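Banned dance records from Prirstead harbor go on public listening in September

PRIRSTEAD — A collection of 554 homemade records, cut in secret during the years when foreign dance music was forbidden in the port, will be open to listeners from September at the Fetow Sound Archive. Most of the discs have not been played in public before. The archive has spent the last two winters cleaning them and copying the sound to digital files.

The records are known in the town as "kitchen plates." They were cut at home, one at a time, from radio broadcasts and from a small number of factory records which sailors carried in under their coats. The makers used whatever flat material they could get. Many of the discs are cut on roofing tin with a thin layer of lacquer, others on the stiff card that the harbor office used for its cargo files. On some of the card discs, the names of ships can still be read under the grooves.

The music itself is mixed. There are tangos, brass bands, early rock and roll, and a large number of songs by emigrants from the region who were recording abroad and whose names could not be printed at home. According to the archive, the emigrant songs were the most dangerous to own. A person found with a dance record usually paid a fine and lost the record. A person found with an emigrant song could lose a job or a place at the university.
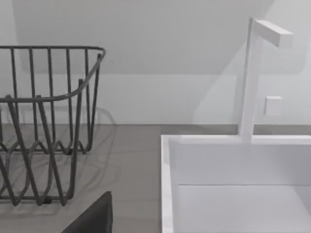 Why were the records made in kitchens and not in a workshop?

Workshops in the port were inspected and had to keep a list of their tools, and a cutting lathe would have been noticed quickly. A kitchen had running water, a strong table and a good reason for noise in the evening. The lathes were small and were often built from sewing machine parts, so that each part could be explained if somebody came to the door.

The collection comes from two places. The larger part, 478 discs, was found in the attic of a former tram depot in Lorkthorpe, packed upright between sheets of newspaper. The depot closed long ago, and the building was being measured for a new roof when the boxes came to light. The rest came from families in Prirstead who answered a notice in the local paper. Several of them brought only one disc, and one family brought a suitcase.

The archive says that the Lorkthorpe boxes changed what it knows about how the trade was organized. Before, it was believed that each maker worked alone and sold to friends. But the depot discs carry small scratched marks near the center hole, and the same marks appear on records kept by families at the other end of the coast. The archive now thinks that tram and railway workers carried the discs from town to town, and that the marks told the carrier which street the disc was going to. It has not been possible to read all of the marks. A table of the ones already understood will hang in the listening room, and visitors who remember something about the others are asked to write it down at the desk.

The sound on the discs is often poor. A tin record could be played only a few times before the lacquer began to lift, and card records suffered from damp. The archive decided not to remove all of the noise in the copies. Where a song can be followed, it has been left as it is, with the crackle and with the voice of the radio announcer if the maker did not stop the lathe in time. On one disc a kettle can be heard, and after it a person who asks somebody to close the window. For a small number of discs where almost nothing could be heard, a stronger cleaning was done, and both versions are kept.

A part of the work was done by the Friesen Workshop, which repairs old playing machines and built a special turntable for the project. Normal turntables could not be used, for the reason that the tin discs are seldom flat and the center hole is seldom in the center. The new machine holds the disc by its edge and turns it slowly, with a very light arm that follows the groove up and down. A single side takes up to 100 minutes to copy, although the music on it lasts only three or four.

The speed was another difficulty. The lathes were turned by motors of many kinds, and the makers did not always cut at a speed that is known today. When a singer is familiar from factory records, the right speed can be found by comparing the pitch. When the singer is unknown, the archive has made a guess, and this is written on the listening card.
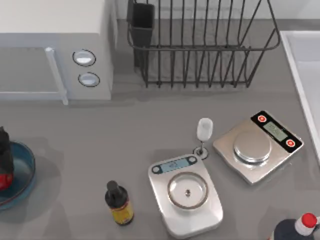 Can visitors hear the original discs being played?

Visitors will hear the digital copies, on headphones, at eight listening places in the reading room. The originals are too weak for daily playing. A selection of them will be shown under glass beside the lathe that came with the Lorkthorpe boxes, and the Friesen turntable will be demonstrated once a month with a modern test disc.

The collection will be free to hear, and no reader's card is needed. The listening room opens at 10 a.m. and closes at 5 p.m., with a break of one hour at noon. Groups of more than eight should write to the archive first. A printed guide with the words of 60 of the songs, in the original language and in English, will be sold at the entrance.

There was some discussion in the town about whether the names of buyers should be made public. Inside a few of the paper covers, the makers wrote who had ordered the disc and how much was still owed. The archive has covered these names in the public copies. Families who believe that a relative is named may ask to see the cover in private.

The rights to the music have also taken time. For songs where the owner is known, permission was asked, and in most cases it was given without payment. For the others, the archive will let people listen in the building but will not put the recordings on its website. It hopes to place a first group of songs online next year, starting with the brass bands, for which the rights are the most clear.

The work on the discs was paid for by the town of Prirstead and by the sale of a small record with four of the songs, which was pressed in 2000 copies and is now sold out. A second pressing has not been decided. The archive says that it receives letters about it almost every week, many of them from people abroad whose parents left the port by ship and who are looking for one certain song.

More discs may still exist. The notice in the paper remains open, and the archive asks that owners do not clean the records or try to play them before bringing them in. Card discs should be kept flat and dry, and tin discs should stand upright with paper between them. The desk accepts them during opening hours, and owners may choose to give the disc or only to lend it for copying.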